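How I score a dusting policy without fooling myself

I spent most of March training a two-armed robot to dust a shelf, and for a good chunk of it my numbers were rubbish. The policy was fine (well, fine-ish), it was my scoring that was all over the place! So this is how I do it now, step by step, in case you're building something similar.

First, pick dirt you can see. Real dust is hopeless to score, so I use scraps of coloured paper and scatter them over every level of the shelf, including the tabletop underneath. Tear them by hand so they come out uneven.

Second, write the layout down before you press start. I keep a tally per level, and I save the starting layout with the run number so I can put the scraps back in much the same spots for the next checkpoint.

Third, score each level on its own. My old pass or fail mark hid everything. Over 137 runs the top board looked great and the lower one was dragging the whole lot down, and I'd never have spotted it from a single number.

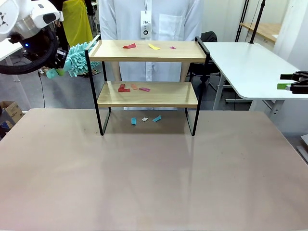

Lerato Mahlangu wrote in to say that scraps pushed off the front ought to be scored apart from scraps left behind, as they're two different mistakes and you'd fix them with different demos. Quite right, and I've added a column for it.

Fourth, run at least 40 trials per checkpoint. I tried getting away with 11 and the ranking flipped when I repeated it the next morning, which was a bit of a blow.

Last thing, shuffle the order of your checkpoints so you're not always testing the newest one when you're tired and placing scraps sloppily. My sheet for this is called Plendley, and the shuffle is on the second tab.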